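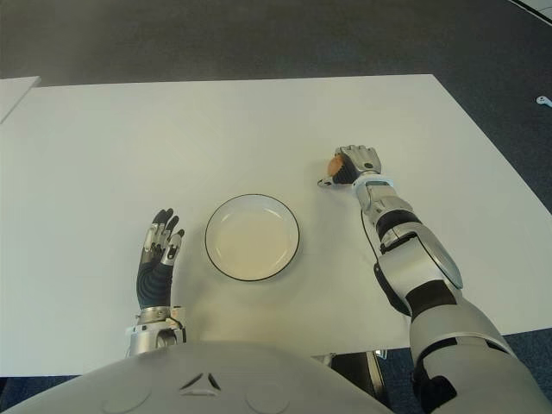
Murora Boatworks began with a leaky daysailer and two people who couldn't agree on how to fix it. Natnael Wubshet wanted to save the old planking, Marcela Jurčo wanted to start over with a new hull, and after a long winter of arguing over coffee they did a bit of both. The boat is called Salinas, and she still goes out every April, weather permitting.

These days we build and repair small sailing and rowing boats for families, clubs and a few stubborn fishermen. Our best-known design is the Sirkel, a tubby little dinghy with plenty of room for kids, dogs and lunch – we have launched 143 of them so far, and we hear from most of their owners at least once a year, which we love!

There are four of us in the shop at Storner Landing, plus whoever has dropped by to borrow a clamp. We take on repairs all year and new builds as space allows, and we'd much rather talk a job through with you in person than trade a dozen emails about it. Come by any morning after eight, bring your drawings (or a napkin sketch, we've worked from those too), and ask for Marcela.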